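Search stories Go

The Spoon Shift

By Margit Juhász
19 Aug 2019

Anjana Talukder had sorted cutlery at Praltcombe for six years when the company bought two arms to help her. "Help" was the word in the memo. It appeared five times, and by the last one she had begun to feel ill.

Praltcombe rented tableware to weddings. The plain silver took care of itself, but lately brides wanted colors, and the colored sets came back from their weekends all mixed together – purple with silver, forks that had gone out with spoons and returned with strangers. Anjana could clear a crate while arguing with her sister on the phone. She had never thought of this as a skill until a man from Trelcombe arrived to measure it.

His name was Waldemar Borkowska and he had a tablet. He asked how she decided which piece to pick up first.

"I pick up the one that's there," she said.

He wrote this down and looked at it for a while.

The booth went in where the coffee table used to be. It was blue, with clouds and stars, and had been ordered from a catalog by Teresa Sobczak in Operations, who had read that employees accept new equipment better in a cheerful setting. She had added a plant to make it feel less like a takeover. 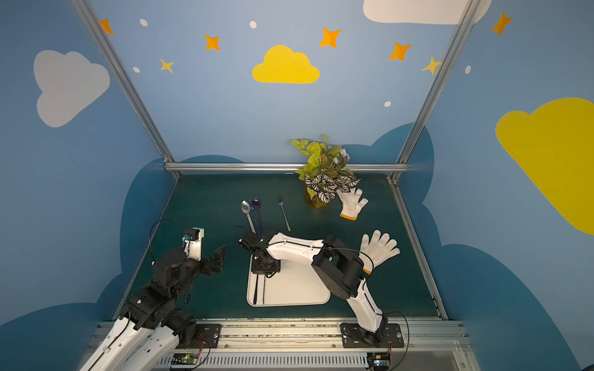
"So what do I do?" Anjana asked on the first morning.

"You supervise," said Teresa.

"Supervise how?"

"With your experience."

Supervising came with a stool. Anjana sat on it. She had been on her feet for six years and had often dreamed of a stool, and by ten o'clock she hated it the way you can only hate a thing you asked for. The left arm considered a spoon. The right arm considered the tray. She had known managers like that.

Mio Kudo, from washing, came by on her break and stood watching with her sandwich.

"Is it on?"

"It's thinking."

"What about?"

"The fork, I believe."

Mio ate the whole sandwich. "My uncle does that with parking spaces," she said, and went back to the steam.

By the second week they had names. Officially the system was called Cheon and the software that told it what a fork was went by Grusto, but the floor called the arms Left and Right, then Lefty and Mrs. Right, and there was a sheet of paper by the time clock where people bet on when they would reach 1000 pieces in a shift. Anjana put her dollar on September. She didn't say which September.

What bothered her was the quiet. Sorting by hand made a racket, and over that racket the whole back room had talked – about landlords, about knees, about whose son was marrying whom and whether they'd be renting from us. Now the crates went to the booth and the talkers went to other corners of the building, one to linens, two to the loading dock. Teresa called it redeployment. Anjana ate lunch facing the clouds.

She started talking to the arms instead. Small things at first.

"Other one," she would say. "No. The other one."
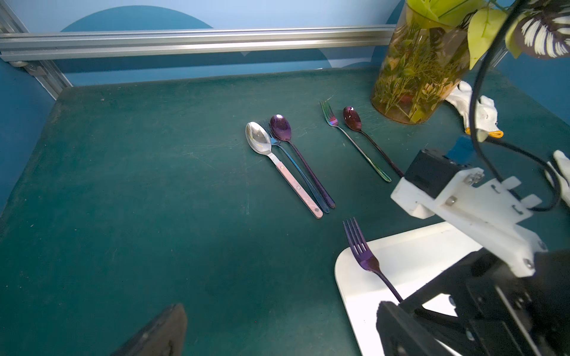

Waldemar came back with his tablet and a new request. He wanted her to sort a crate herself, slowly, and say out loud what she was doing, so that he could improve things.

"You want me to teach it."

"We'd call it capturing best practice."

"Does best practice get a raise?"

He said that was a question for Teresa. Teresa said that was a question for the budget. The budget, when Anjana finally cornered it in the form of a man eating yogurt in the second-floor kitchen, offered her over 20 cents more an hour and a title. She asked what the title was. He had to look it up. It was Cutlery Lead.

"Lead of who?"

He scraped the bottom of the yogurt cup.

She took it, with conditions. Mio would come over from washing three mornings a week. The coffee table would come back. The stool could go wherever stools went.

So on Thursday she stood at the bench with a mixed crate in front of her, Mio on one side and Waldemar on the other, and picked up the one that was there. "Spoon," she said, for the record. Then she told them about her sister's landlord, which took the rest of the crate, and Waldemar, who had stopped writing, asked what he'd done about the boiler.

Contact | Copyright 2019 Margit Juhász | Back to top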